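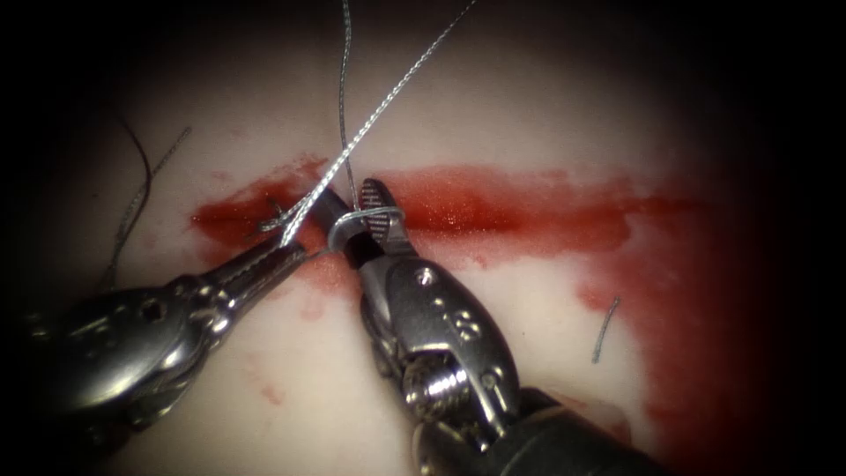 Both arms during a knot throw. Needle driver on the left, grasper on the right with a loop of suture around the jaws.

Gallery: instrument setup and care, Irnbridge bench cell

The cell at Irnbridge is a two-arm unit used for suturing trials. It was built up on a Ramard base with Trorard drive packs, and the wrists are the only parts that see regular wear. This page covers how those wrists are fitted, checked and cleaned between runs. Notes are by Edgardo Catacutan, who has looked after the cell since October.

Left instrument
Needle driver, slender pointed jaws. The rounded metal housing behind them has a hex recess on its upper surface. Torque is checked there with the short Brøndum key at every instrument change. Do not use the long key – it gives too much leverage and the recess rounds out.

Right instrument
Grasper, short jaws, dark serrated faces. The upper face is finely cross-hatched and holds thread well when clean. Dried blood packs into the ridges and the grip drops off before anything looks wrong by eye. Brush along the ridges, then across, and rinse.

Wrist joint, right side
The coiled section at the base of the wrist is left exposed. Flush it from the shaft end with the jaws open. Compressed air goes on last, at low pressure. The small round screw on the clevis is not an adjustment point and should be left alone unless the jaws are being replaced.

Suture
Gray braided thread. It kinks where it crosses itself near the left jaws, and a kink pulled tight there will show up as a load spike on the left wrist. Trim ends short and clear the cut pieces before the next run. Fragments that get into a joint are slow to find.

Service intervals
Wrist flush: every 20 runs.
Cable tension, both arms: every 30 runs. Reset if the two sides differ.
Jaw replacement, grasper: around 500 closures, sooner if thread slips under a steady pull.
Homing check: after any instrument change, with the jaws clear of the surface.

Known fault
The right arm sometimes fails homing straight after a flush. Leave it powered down for 35 minutes, then home again. If it fails a second time, pull the drive pack and reseat the connector – the latch on that side is worn and a replacement is on order.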